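Block Corner Questions

Brikaddale Play Library, MacRitchie Room

We get so many good questions about the block corner (we love it too!), so the ones we hear most often are all on one page now. If yours isn't on it, ask at the desk any Sunday.

Can I borrow just one color?
Please do! Sets go out by color, and a one-color set is a lovely way to start. With no colors to sort, kids get straight into stacking, lining up and dropping things into bins, and they'll happily do that for ages.

How many cubes are in a set?
The small set has 6 and the big one has 18. We'd start with the small set for toddlers. It's plenty for a first tower, and you'll find them all again at the end of the day!

What kind of table works best?
Anything flat that doesn't wobble. We're big fans of a plain white top, where a bright cube really stands out and little eyes go right to it. A tray on the floor is great too.

Do we need a bin?
You don't have to have one, but it makes cleanup so much more fun. A low, open bin with a wide rim is our favorite, big enough that a few cubes can sit flat on the bottom.

Blue cubes on a white table: 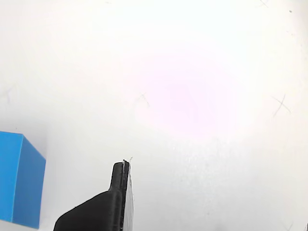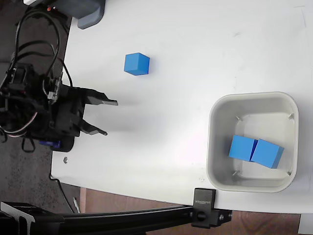
How do I clean the cubes before I bring them back?
Wipe each one with a damp cloth and a drop of dish soap, then wipe again with plain water and let them air dry on a towel. Skip the dishwasher, please. The Omix cubes in our big sets don't like the heat and the corners can lose their shape.

How long can I keep a set?
Two weeks, and you can renew once if no one is waiting. Just call or stop in before the due date.

What if one goes missing?
It happens all the time, so don't worry! Check under the couch, then tell us. We keep a drawer of 20 spares and can usually top up a set while you wait.

Do they mix with the Wetis blocks?
They can share a table, but the Wetis ones are a little bigger, so towers built from both tend to lean. Kids seem to think that's the best part. Please sort them again before you return them.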